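3.2 Surface color of laminated rolls

Crust color was treated as a proxy for the extent of surface browning during the final stage of baking. Rolls were drawn from the Pemdale bakery line on the same morning they were baked and were left on open racks at room temperature until the crust had set. No roll was wrapped before measurement, as trapped moisture softens the outer layers and lowers the gloss reading.

A total of 576 rolls were scored. Each was assigned to one of two wash groups (whole egg, or milk and sugar) and to one of two flour sources, Daltico or Tistenik. Flour from the two mills was stored in the same room and used at the same hydration. Protein content was taken from the mill sheet and was not measured again by us, which limits what can be said about differences between the flours.

Three readings were made on the upper surface of each roll and one on the underside. The upper readings followed the outer curve, where the wash is thickest, and avoided the seams between turns of dough. Readings from a curved surface scatter more than readings from a flat one, and the median was therefore used in place of the mean. Gloss was scored by eye on a scale from 0 to 100 by two assessors who did not know the wash group. Where their scores differed by more than 30 points the roll was scored again by both.

The difference between upper and lower surfaces was large in both groups. Curled shapes showed it most clearly, with yellowish areas on the glossy upper side and a darker orange-brown tone beneath (Figure 4). Straight rolls had a more even color from end to end, and the underside reading was a better predictor of the upper reading than it was in curled rolls.

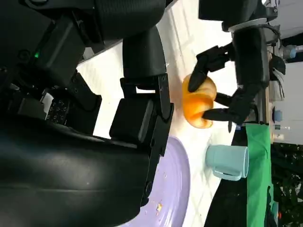
Figure 4. Curled roll, showing yellowish highlights and darker underside.

3.3 Effect of wash and flour

Egg wash gave a higher gloss score than milk and sugar in both flour groups. The effect on color was smaller. Milk and sugar produced a deeper tone at the tips of the curl, where the dough is thin and heats quickly, but this did not extend to the center of the roll. The ranking of the two washes did not change when the tips were left out of the analysis.

Flour source had no clear effect on gloss. Daltico rolls were slightly darker on the underside, in line with the deck oven results of Gündoğdu, although that work used a leaner dough and a longer proof. We did not vary proofing time and cannot separate its effect from that of the flour.

Two practical points follow. A single reading from the top of a curled roll is a poor summary of its crust, and at least one underside reading should be reported with it. Gloss and color should also be kept as separate scores, given that wash moved the first far more than the second.

Scoring was carried out by Jacobus Mtshali and Jae-hoon Sung. Agreement between the assessors was higher for egg-washed rolls than for the milk and sugar group, where patchy coverage made a single score hard to assign.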